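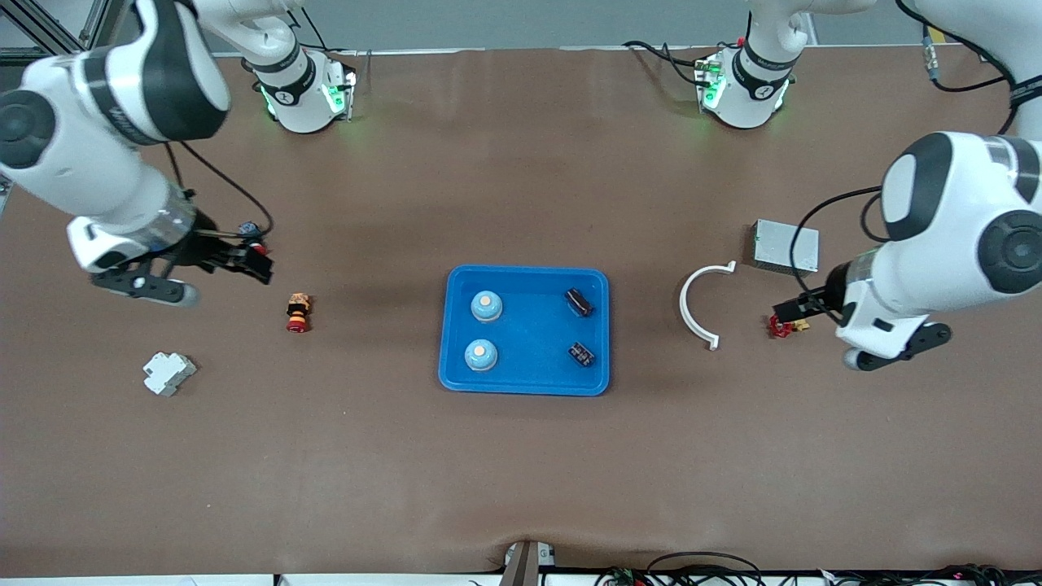

# Hemier Parts Tray, Blue

Item no. 418

The Hemier is a shallow plastic tray for small parts. It has rounded corners and a raised rim, and it sits on the bench between the parts bins and the work. Most of our customers use it for connectors, short leads, screws and other pieces that are easy to lose on a large table.

The tray is bright blue. Red, yellow, black and gray parts all stand out against it, and so does the tray itself on a brown bench cover. Blue is the only color we stock.

## Use

Lay the parts for one job in the tray before you start. The inside is a single open space with no fixed dividers, so you can set pieces out in rows or columns, or in the order they will be used. When the tray is empty, the kit has been used up. If something is left over, check the work before you move on.

The rim keeps round parts from rolling off when the tray is pushed across the table. It isn't high enough for carrying a full load of loose hardware. For that, use the Plarano bin, which is deeper and has a lid.

The rounded corners make the tray easy to wipe out. They also mean that square cards and boxes won't sit tight in the corners, so allow a little space if you plan to fit your own insert.

## Details

- Length: 300 mm
- Material: plastic
- Color: bright blue
- Corners: rounded
- Edge: raised rim, all sides
- Sold: singly or in packs of 9
- Label: none fitted; adhesive labels can be ordered separately

The standard tray is not static-safe. If you handle bare boards or other sensitive components, ask for the Abdella tray, which is made for that work and has its own item number.

## Bench cover

We also sell a brown bench cover by the length, in a 900 mm width. It is supplied on a roll and cut with a utility knife. Unroll it and leave it flat overnight before trimming. It can be laid without glue on most tables, or held along the back edge with double-sided tape.

Bench covers are cut to order and can't be returned once cut. Please measure twice, including any overhang you want at the front.

## Cleaning

Wash the tray by hand in warm water with dish soap. Dry it before putting metal parts back in. Light oil can be removed with a paper towel and a little more soap. Don't use acetone or strong solvents, which will dull the surface. Keep it away from soldering irons and heat guns.

Small scratches on the inside are normal after some use and don't affect anything.

## Ordering

Single trays and packs ship from the Warmont warehouse. Orders placed before noon go out the same day. Trays from the March batch and later have the item number molded into the underside; earlier trays carry a sticker instead. The two are otherwise the same and can be mixed and stacked.

Unused trays can be returned within 30 days in the original packaging.

Page updated 04/07/2025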